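# The counter at Furketti: talking coffee, rent and mugs

*Typed up fast, 23 September 2025. Notes are mine, quotes are hers, cleaned up a little for length.*
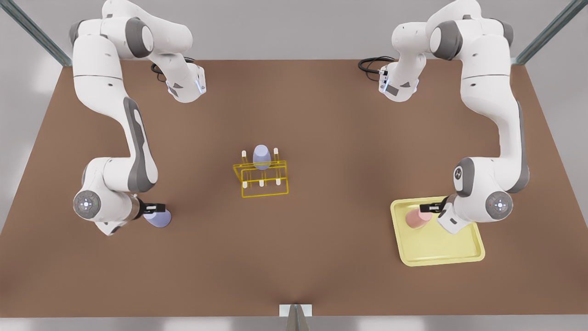

## Before opening

She says come early or don't come. So, early. Side door on Kavanagh Street, the front still locked, chairs still up. She's got the grinder in pieces on a dish towel and keeps working on it the whole first part of our talk, which is why my recording is half her and half brush noises.

Furketti has been open four years. Before that it was a shoe repair, and before that a place that sold vacuum bags. 817 square feet including the bathroom and the closet where the syrup lives. "The landlord measures from the outside of the walls," she says. "I pay for bricks."

She didn't set out to run a coffee counter. She kept the books for a tile warehouse over in Sternora, drove there and back every day, and bought her coffee at a gas station both directions. "It was bad going and bad coming home. I used to sit in the lot and think, why is there no place in Ernora to sit down with a cup before seven. Not a nice cup. Any cup."

So she opened one. In January. I ask why January and she laughs so hard she drops a screw.

"Because the lease started in January! That's all. Everybody told me spring. The bank told me spring. I had the keys and I was already paying. What was I going to do, sit in there in my coat?"

Some mornings she did sit in there in her coat. The heat didn't reach the front until the second week. First day's customers: the mail carrier, two guys from the road crew, and a woman who wanted to know where the shoe repair went and was pretty mad about it.

## The mugs

This is what I came to ask about, because people in town talk about it. Furketti has real mugs at every seat and none of them match. Customers bring them in. You can leave one on the shelf and it goes into use like the rest. You don't get dibs on it.

"That's the part people have trouble with," she says. "They bring their grandmother's mug and then some stranger is drinking out of it. I tell them up front. If you love it, take it home. If you like it, put it on the shelf."

It began as a money thing. The supplier wanted $3,000 for the full package, mugs and saucers and the little spoons, and she didn't have it, or had it and needed it for the drain. The drain won. She put a note in the window asking for mugs. Got more than she could store by the end of the week. Bank mugs, reunion mugs, one shaped like a boot that she took out of service because you couldn't get a brush down in the toe.

Do they get stolen?

"Sure. And then different ones show up. I quit keeping track. I kept books for a living, you know, I like a column that adds up. This one doesn't and I had to let it go."

Chips are the real problem. A chip on the rim and it's out, no discussion, even if it's somebody's favorite. Chipped ones go in a bucket by the back step and a neighbor takes them for the bottoms of her flower pots. Handles too thick for the dishwasher rack, also out. Anything with gold trim gets washed by hand or, in her words, "washed by me, mad."

## What people order

Drip, mostly. Drip all day. She has an espresso machine and is still paying it off and says she'd have skipped it if she could do it over. "Everybody said you have to have one. Then they come in and order drip."

Menu is six drinks. It was longer. She cut it the first summer, when the line got out the door and she realized she was making one particular iced thing with four steps for exactly one man. He drinks drip now. He's fine.

Food is toast and whatever the oven does that day. Cinnamon bread when she has time to start it the night before. She used to buy muffins from a bakery in Sternora but the delivery came later and later until it was arriving after the muffin people had gone to work. So, toast. Butter or butter and jam. She has strong opinions on toast that I did not get all of because a delivery came.

(Delivery was milk. She counted the crates twice and sent one back, leaking.)

Prices went up once. She taped the new ones over the old ones and left it at that, no sign explaining. "A sign about it is worse than the price. You're standing there reading my problems before you've had your coffee."

## The quiet hours

After the first rush it goes dead till lunch. I figured she'd hate that. She says it's the reason she can do this at all. Does the ordering then, the invoices, wipes down the shelf. Sits. There's a stool at the end that's hers, with a cushion tied on.

There's a small crowd that comes in the quiet hours on purpose. Retired mostly, some night shift people from the hospital laundry on their way to bed. They don't talk much. She keeps the radio low for them and won't turn it up for anybody, including, as of this morning, me. I'd asked what was playing. She didn't know.

I ask if she gets lonely in there by herself. Long pause, long enough I thought she hadn't heard.

"I was lonelier at the warehouse," she says. "There were people in every room over there. Here I've got maybe one guy reading the paper and I know how his knee is doing."

She did hire help last year, a high school kid on Saturdays, who was great and then graduated. Hasn't replaced them. Wants to. Has had the sign written out since June and keeps not putting it up, she isn't sure why. Training somebody takes a whole morning and the mornings are what she doesn't have.

## Hard parts

Rent, first. Lease is up for renewal and the number she's been told is not one she wants in print, so it isn't. She'd sign it, she thinks. She'd like the roof over the back fixed before she does. There's a pan back there that she empties when it rains and she has told the landlord about the pan many times.

Water, second. Ernora water is hard and it eats machines. She descales on Sundays and still lost a pump the second year, mid-rush, steam going everywhere. Made pour-overs for the rest of that morning with a kettle and a funnel. Nobody left. "They stood around giving me advice. That's worse, but they stayed."

Third is her feet. Get the mats, she says, the thick ones, before you buy anything else. She bought hers after the first year and wishes she'd had them the first hour. She says this to everyone who tells her they want to open a place, and she says a lot of people tell her that, usually while she's trying to make their change.

Would she tell them to do it?

"Depends. Do you like getting up? I don't mean can you. Anybody can. I like it. I like when it's dark and the heat's just come on and I've got the first pot going and it's all mine for twenty minutes." She's got the grinder back togther by now and is running a handful of old beans through to clean it, so I had to ask her to say it again, and the second time she just said, "You have to like getting up."

## A few practical things

Open six days, closed Mondays. Cash or card, but cash if it's under the price of a toast, please. Parking on Kavanagh is fine before nine and after that try the lot behind the hardware store.

The mug shelf is to the left of the door. She has plenty right now and would rather have small plates, if you've got any you aren't using. Any pattern. No gold trim.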